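Module 7: Antibody Reagents in the Teaching Laboratory
Handout for Practical Session B, revised Apr 22, 2019

1. Purpose of this handout

Students are expected to have read these notes before the first bench session. They cover the selection of a primary antibody, the choice of dilution, the use of controls and the recording of results. They do not replace the supplier's data sheet, which must be consulted for every reagent. Detection chemistry is dealt with in the next handout.

2. Choosing a primary antibody

An antibody is raised against an immunogen, which may be a whole protein, a fragment or a short synthetic peptide. The data sheet should state which was used. An antibody raised against a peptide may recognise the denatured protein on a blot and fail on fixed tissue, where the same stretch of sequence is folded away or altered by the fixative. An antibody raised against the native protein may behave in the opposite manner.

Monoclonal antibodies recognise one epitope and vary little between batches. Polyclonal preparations recognise several epitopes and often give a stronger signal, with a greater risk of background. In this module the Enetti monoclonal is used for blots and the Lestix polyclonal for tissue sections. The two are not interchangeable, and tubes must be returned to the correct rack.

Species must also be considered. A mouse antibody applied to mouse tissue will give background through the secondary reagent, which binds to immunoglobulin already present in the section.

3. Clothing and personal items

Laboratory coats are to be fastened to the neck and worn over ordinary clothes. Sleeves must be contained within the cuffs of the coat. Outdoor garments and bags are to be left in the lockers outside the Nicholas Laboratory.

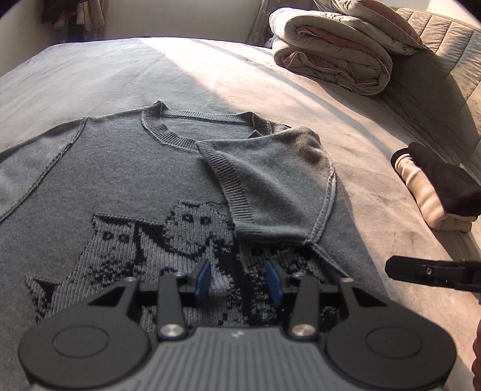 Grey knitted sweater with a ribbed round neckline.

4. Dilution and titration

The data sheet usually gives a recommended range. It is a starting point only, and each new batch is titrated before use. For the blot, prepare a stock dilution of 1 in 1000 in blocking buffer and make doubling dilutions from it. For sections, begin at 1 in 64 and proceed in the same way.

The best dilution is the one that gives the clearest difference between the positive and negative controls. The darkest stain is rarely the most useful. If the background rises together with the signal, the antibody is too concentrated or the blocking step was too short.

Diluted antibody is not to be frozen again. Undiluted stock is kept in small portions so that each is thawed once.

5. Controls

Every run must include the following.

Positive control: a tissue or lysate known to contain the target.
Negative control: a tissue or lysate known to lack it.
No-primary control: all steps carried out with the primary antibody left out.
Isotype control: an unrelated antibody of the same class and concentration, for monoclonal reagents only.

A run without a valid positive control cannot be reported as negative. Staining in the no-primary control points to the secondary reagent or to enzyme activity in the tissue itself, and the blocking step should be reviewed before the run is repeated.

6. Reading the blot

The position of a band is compared with the marker ladder. Proteins carrying many sugar chains often run more slowly than their calculated mass would suggest, and the band may be broad. The target for this session has a calculated mass of 131 kDa. A further band at a lower position may be a breakdown product, a shorter form of the protein or a cross-reaction. The blot alone does not distinguish between these, and the report should say so.

Very large proteins transfer poorly. A low-percentage gel and a longer transfer are advised in such cases.

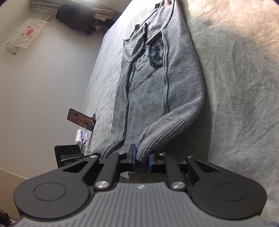
Zarkia wrote on the module page to ask whether a second, weaker band should lead to the whole blot being rejected, as "the data sheet only shows one and mine had two in both lanes". It should not. The band is to be recorded with its estimated size, and the lysate run again with fresh protease inhibitor. If the band persists, it is discussed in the report.

7. Records

Enter the catalogue number, batch number, dilution, incubation time and temperature for each antibody. Images are to be saved before any adjustment of contrast, and any later adjustment must be applied to the whole blot. Reports are submitted through the module page. Resubmissions are accepted in August.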